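The Folding Problem
Shih-chieh Liao has a method for your closet. Our writer has questions.

Monday, September 30, 2019

I should say up front that I don't believe in folding. I believe in drawers that close. So when I went to see Shih-chieh Liao, who runs the household workshop Trodness out of a second-floor room in Pulville, I was hoping to be talked out of a position and expecting to be sold a box.

There is a box, of course. It's called the Flanex, it costs $24, and it is a divided tray that fits inside a dresser drawer. Liao did not bring it up until I did.

"People buy the tray first," he said. "Then they put the same pile in it."

The workshop has gray carpet and a desk with a white frame. Liao used to work on a dining table and got rid of it. The one he uses now is light wood, nearly square, with rounded corners and a hole for cords near the edge.

"It was a desk," he said. "It's the right size. If a piece doesn't fit on there flat, you fold it in half in the air first. That's the whole trick with big things."

I asked whether a whole trick was worth $131 for a weekend class. He said the class covers sheets, too.

His main idea, as far as I could follow it, is that most folding goes wrong before anything touches the table. You pick up the cloth any old way, drop it, and spend the next minute chasing the corners. Liao wants you to find the two top corners, pull until the edge between them is tight, and let the rest hang.

"Let it hang," he said, for what I believe was the fourth time. "The weight does the work. You wait a second, you look at the bottom. If the bottom isn't even, you don't have the corners you think you have." 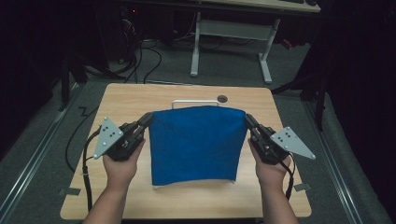

The top edge pulled tight, the rest left to hang over the table.

I pointed out that plenty of cloth isn't square to begin with. A cheap towel comes out of the dryer a different shape every time. Hems wander. What good is an even bottom edge when the factory didn't give you one?

"Then you fold to the top edge and forget the bottom," he said. "You only ever see one side in a drawer anyway."

That was the most sensible thing I heard all afternoon, and I wondered why it wasn't on the handout.

The handout is where we parted ways. It claims that a tidy linen shelf saves a household 200 minutes a month. I asked where the number came from.

"From me," Liao said. "I timed my own house in August."

Just his house?

"My sister's too. Hers was worse."

He took this better than I would have. He also admitted that he doesn't fold everything. Socks go in a bin. Fitted sheets he rolls, after years of teaching people the other way, and he's still a little sore about it. Cloth bags get laid flat and stacked with the handles all at one end - he was firm on the handles.

"Somebody grabs one and four come out," he said. "You've seen it."

I have seen it. It happens in my kitchen most Saturdays.

We got around to Fang, the shop downstairs, which carries the tray and sends him a good share of his students. I asked if that made it hard to tell people they didn't need one. He thought about it for a while and straightened a stack that looked straight to me.

"I tell them to wait," he said. "Fold for ten days. If you still want it, go buy it."

And do they wait?

"No. They stop at the shop on the way out."

I didn't stop at the shop. At home I took a blue pillowcase out of the basket, held it up by the corners and waited for it to hang. The bottom was crooked. I turned it around and found I'd been holding one corner and a piece of the side seam. The second try went fine, and then there were the other pillowcases, and I put those in the drawer the way I always have. It closed.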